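Plelov hand-held gripper: field gallery

Working views of the Plelov unit from the Pruvost site, collected in May. The kit ships as one gripper body, a spare jaw set and a hard case. Weight with the standard jaws is 600 g. Setup notes are by Funmilayo Okafor.

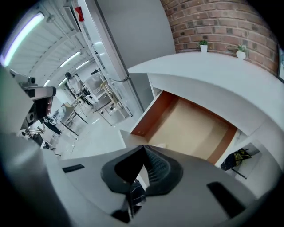 Plelov unit facing the counter -- open cabinet compartment under the lip, two potted plants on the ledge by the brick wall.

The wide view bends straight edges toward the border, so the counter lip reads as a curve. Calibration files for each unit are supplied on request and should be loaded before any measurement work.

Spare jaws are sold in pairs, part no. 317. For loan units and service, write to Ekene Anozie at Roken.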